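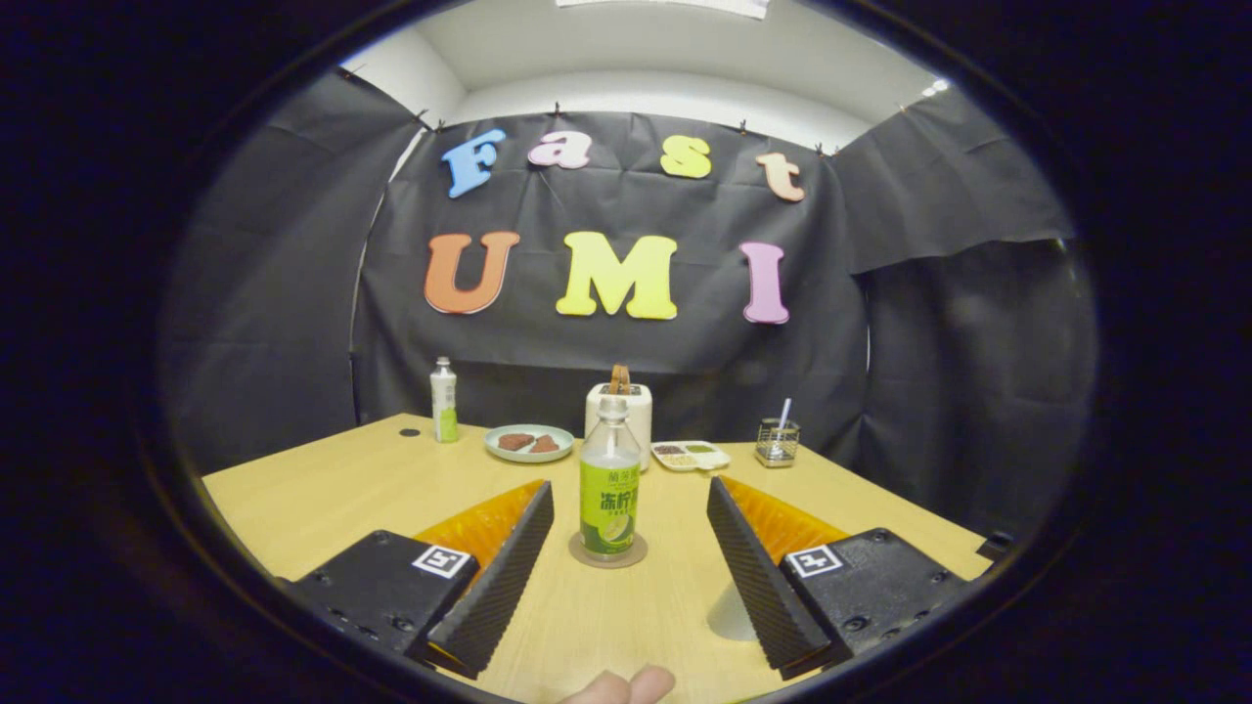 Brerndale village hall wants 18 quid an hour from November, up from 4, and the letter calls this "modest". I do the Saturday-type craft sessions for under-fives, so for my money I get a big table with a pale yellow top, foam letters on a dark grey backdrop, and a radiator that sounds like a trapped goose. Has anyone else had the letter?

marrowfat
Had it. Ours says the rise covers "enhanced facilities". I have used the facilities. They have not been enhanced.

Zarow_Tim
Unpopular view, but 4 quid was daft. You can't heat a bathroom for that, let alone a hall. The roof bill was 317 before anyone went up a ladder.

marrowfat
Nobody's arguing for 4. I'd pay 9 and grumble. 18 is what they charge at Balarholm, and Balarholm has a dishwasher.

pondlife1608
Balarholm also has a man who stands by the door jingling keys from ten minutes before you finish. Swings and roundabouts.

Zarow_Tim
So put your prices up. Parents will pay it.

OP
Some will. The ones who won't are the ones I'd miss. Also I've just bought glue for the year.

pondlife1608
Ask for a regular user rate. The choir got one by asking in writing, twice, the second time in capitals.

OP
Right, writing tonight. Lower case to begin with.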